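Re: [noltdale-feeding] Kibble storage and fat oxidation

One note before the reply. The Sendholm lot sheets are in the shared folder.
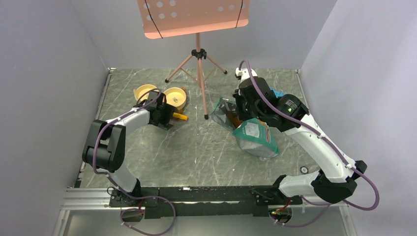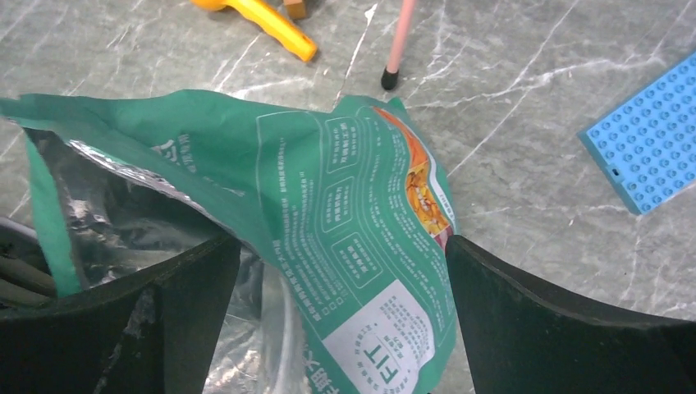
Vol. 2, No. 2

> On storage: we decant each 900 g bag into a lidded bin on delivery and discard the bag. Staff at Villanueva report that cats refuse the last third. Is this the antioxidant package in the Luvetti recipe, or the bin? We have not changed supplier.
> – Giuliana Palomino

Giuliana,

I would look at the bin first. Fat sprayed on the outside of kibble oxidizes faster than fat mixed into the dough, and decanting exposes all of it at once. Residue on the bin wall then carries over into the next fill. Rinsing does not remove it; detergent and full drying do.

My suggestions:

- Keep the food in its original bag, fold the top down, and put the whole bag in the bin.
- Write the opening date and lot number on the bag. Once the bag is gone, a recall notice is useless to you.
- Store below room temperature if you can, but do not refrigerate. Condensation on each opening is worse than a warm shelf.
- Switch Villanueva to the 400 g size for one July delivery and log refusals by day since opening.

If refusals drop with the smaller bag, the recipe is probably fine. If they do not, send me the lot numbers and I will ask for peroxide values. A single value tells you little – it rises, peaks and falls again as the peroxides break down – so ask for anisidine as well.

I have no view on the oxygen absorber question. They are spent soon after the seal is broken, and I have not seen data on resealed bags.

Please trim quotes when replying to the list.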